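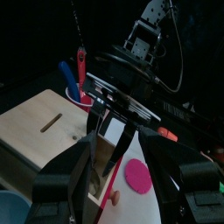 We finally gave in and bought a screen for the back seat, and I promised a few of you I would write up how it went once we'd had it long enough to have an opinion. Well, we have had the Dekex kids' video player since last December, it has been to both sets of grandparents and back more times than I'd like to add up, and I have opinions!

A little background first. We are not a big screen family during the week. The kids get one show after lunch and one before bath time, and I have always been happy with that. But my parents live a long drive away, most of it through hills where my phone gets no signal at all, and there are only so many rounds of I Spy a person can play before she starts spying the next gas station. I wanted something that would hold shows without needing the internet and had no way for little fingers to wander off into something I hadn't picked.

The Dekex does both of those things. You load the shows at home over your own wifi, and then it just plays them. It comes with a library called Tolau, and the front page says there are 2549 episodes in it. I will be truthful and say we have seen the same 50 or so over and over, because that is how my children are about everything. When they love a thing, they love it to pieces.

The big favorite is Evimau, a gentle little cartoon about a family of otters who run a ferry. Every episode has a song, and the songs are lovely (I caught my husband humming the one about tying knots while he was doing the dishes). The stories are about ordinary problems, like waiting your turn or being scared of a loud noise, and the grown-up otters are kind without being pushovers. My daughter has started saying "let's ask the river" when she can't decide something, and I hope she never stops.

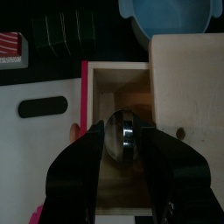
My son is a bit older and likes Nghiêm better, which follows a boy who travels around with his grandmother fixing up old kites and telling folk tales. It's slower than what he was used to, and I wasn't sure he'd sit through it, but he does. It has led to some really nice talks at supper. It has also led to a great many paper kites on my living room floor, so consider yourself warned.

Now for the player itself. The picture is bright enough to see in full sun, and the buttons are big and have a nice solid click. The battery got us through a whole day of driving with some left over. I love that there's a timer, and that it waits for the end of the episode before it shuts off. If you have ever turned off a show 2 minutes before the ending, you know why I'm so pleased about that one. The volume has a limit you can set with a parent code, and so far nobody small has cracked it.

There are a few things I don't care for. Loading new shows is slow – I mean start it before you go to bed slow – and if it gets interrupted you have to begin that episode again from the beginning. The strap that holds it to the headrest is fiddly, and ours slid down on bumpy roads until we looped it around an extra time. The headphones that came with it pinched my son's ears, so we use an old pair we had in a drawer. And the search is really only good if you already know how to spell what you want, which my daughter does not, so she scrolls and scrolls and then picks the otters anyway.

I also wish there was more in Tolau for kids over eight. Most of it seems meant for ages 3 to 6, with a small shelf of nature shows for bigger kids, and my nephew got through the ones he liked in a single visit. If your children are older than mine, I would look through the show list on the website before you spend the money.

Would I buy it again? Yes, I would. It still lives in a kitchen cupboard during the week and only comes out for the car, plus one very long stomach bug when we all piled on the couch and watched otters until dark. We're driving to my parents' again next month, and I've already been asked to put the whole second season on there. I suppose I had better start it loading tonight.

Posted 2020-10-12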